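Cilholm Civic Forum > Council and Elections > Governance
Thread: Draft Lobbyist Registration By-law, section on exempt associations

registry_watch
Posted July 2018

Members will have seen that the draft Lobbyist Registration By-law has been released for comment ahead of the October election. I wish to draw attention to clause 44, which exempts "any association of residents, ratepayers or cultural affiliation" from registration where its annual receipts fall below the prescribed amount. The prescribed amount is $500.

My concern relates to the interaction between this clause and the definition of "annual receipts", which counts membership dues only. Grants, in-kind support and the use of office space are not counted. An association could therefore occupy premises paid for by a developer, send the developer's own draft letters to every councillor, and remain exempt in perpetuity so long as its dues were modest. I would ask whether other members read the clause in the same way, and whether anyone intends to make a submission.

Lamgate Ratepayer
Replying to registry_watch

I do read it in the same way, and I do not regard it as accidental. The Lamgate precinct application was accompanied by letters from a residents' association that had not previously held a public meeting. The letters used identical paragraph headings. Staff accepted each of them as a separate expression of community support. When a councillor enquired who had prepared them, the reply was that the association was under no obligation to say.

The clause as drafted would make that reply lawful. At present it is merely unhelpful.

h.pellow
Replying to Lamgate Ratepayer

With respect, identical headings establish very little. Associations of every persuasion circulate template letters, including the one of which I am a member. A template is a convenience for people who work shifts and have twenty minutes in which to write to council. If the by-law is to treat shared wording as evidence of undisclosed lobbying, the first organizations to be caught will be tenants' groups and sports clubs.

I would also correct one point of fact. Staff did not accept each letter as a separate expression of support. The report grouped them under a single heading and noted the common wording. It is in the appendix.

Lamgate Ratepayer
Replying to h.pellow

The appendix was issued after the vote. I accept the correction as to its contents.

registry_watch

May I ask that we keep to the draft. Whatever view is taken of the Lamgate matter, the question is whether dues are the proper measure. My own submission will propose that "annual receipts" include any benefit provided by a party with an application before council, valued at market rate, with the threshold left where it is.

Town Clerk (ret.)

Some background may assist. The exemption is older than the draft suggests. The municipality's act of incorporation in 1858 preserved a right of petition for any body of inhabitants, and successive procedure by-laws have carried that language forward with small amendments. The drafters appear to have taken the old wording and attached a dollar figure to it.

The right of petition and the duty to register are distinct. A petitioner appears openly, and the petition is entered in the minutes. Registration is directed at communication that does not appear in the minutes. In my view the draft confuses the two, and a great deal of the difficulty would be resolved by exempting petitions and deputations as such, without reference to who brings them or what their receipts may be.

h.pellow
Replying to Town Clerk (ret.)

That is a sensible distinction and I could support it. I could not support the proposal to value benefits at market rate. Our association meets in a room behind a pharmacy. The owner once applied for a sign variance. Under registry_watch's wording we would have been obliged to obtain a valuation of the room, register as lobbyists and file quarterly returns, on account of a sign.

registry_watch
Replying to h.pellow

A fair objection. I would be content to limit the provision to benefits received from a party whose application is the subject of the communication. Your association did not write to council about the sign, I assume.

h.pellow
Replying to registry_watch

We did, in fact. We opposed it.

Pituston Observer

I write from the neighbouring municipality, where a comparable by-law has been in force for two terms. Our threshold is by number of members: any body with fewer than 200 is exempt. The result was foreseeable. One body of some influence divided itself into a northern and a southern branch, each beneath the limit, and the two continue to share a postal address. I would caution Cilholm against any numerical threshold whatever. The Town Clerk's approach has the merit that there is nothing to divide.

Lamgate Ratepayer
Replying to Pituston Observer

I disagree. Without a threshold the registrar will be asked to rule on every telephone call made by every block captain. A flawed number can at least be applied by a clerk at the counter. An absence of numbers will be applied by lawyers.

Moderator

A reminder that submissions must be lodged in writing with the Clerk's office and that posts on this forum are not forwarded to council. The remarks concerning an individual councillor's household have been removed. Members are asked not to repost them.

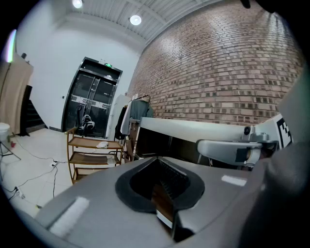

Nga Trình

I have read the thread with interest and have a procedural question before I lodge my own submission. The Huỳnh family association, for which I act as correspondent, falls under "cultural affiliation" in the draft, but that term is not defined anywhere in the schedule. We write to council perhaps twice in a year, usually on street closures and once on library hours. If the exemption is moved to petitions and deputations, as the retired Clerk proposes, would an ordinary letter on library hours then require registration? I would be obliged for a reference to the relevant section if there is one, as I was unable to find it.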